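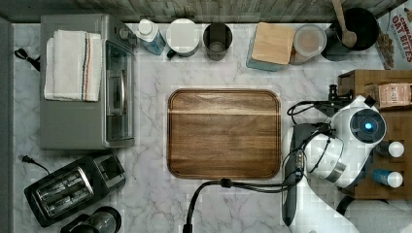 The arm at the worktop in the Clarnance kitchen, with the chopping board clear

Kitchen robot learns its chores from people who show it how
6 November 2024
By Elibariki Obura

Anyone who has taught a child to lay a table will have some sympathy for the team at Novulum, who have spent the months since July teaching a robot arm its way round an ordinary kitchen worktop, one small job at a time and with a great deal of patience.

The work is going on at Clarnance, the old teaching kitchen off Halliday Road, where the arm shares its marble-patterned counter with a toaster, a toaster oven with a tea towel folded on top, and a box of Oat Bites. It is a homely sort of place to find a robot, and the team are keen to keep it that way - they want the arm to learn among the bits and bobs that people really do leave out.

Nobody writes out the movements line by line. For each task a member of the team sits a little way off with a pair of hand controls and steers the arm through the job, reaching, closing the gripper, lifting and setting down, while the computer keeps a record of every move. For fiddlier things, such as turning a lid the last little bit, they take hold of the arm itself and guide it along by hand, much as you might hold a beginner's wrist over a mixing bowl. Once enough of these showings have been gathered, the robot is left to try the job by itself.

So far the team have recorded 4,000 showings across five tasks, among them moving a canister on to the chopping board, putting a small bottle back in its rack and folding a tea towel in half. The towel has been the troublemaker, and 368 of those showings were set aside because the person steering had changed their mind halfway through, which the team say is a very human thing to do but rather muddling for the pupil.

I was allowed a turn at the controls myself, and I am sorry to say I was not much of a teacher. It took me several goes to get the gripper anywhere near a canister, and I kept holding my breath, but it is lovely to feel the arm following along after your own hand, and by the end of the morning I could put the thing down more or less where I meant to.

Lellance, the housing charity paying for the first year, hopes the work will one day be of use to tenants who find lifting and reaching hard. There is a long road to go before then, and the team are quick to say so - for now they would be happy with a towel folded neatly by the robot alone.

They plan to record another 1,000 showings over the winter, and would like to hear from local people, particularly older cooks and left-handed ones, who could spare a morning at the controls. No experience is needed, and lunch is provided.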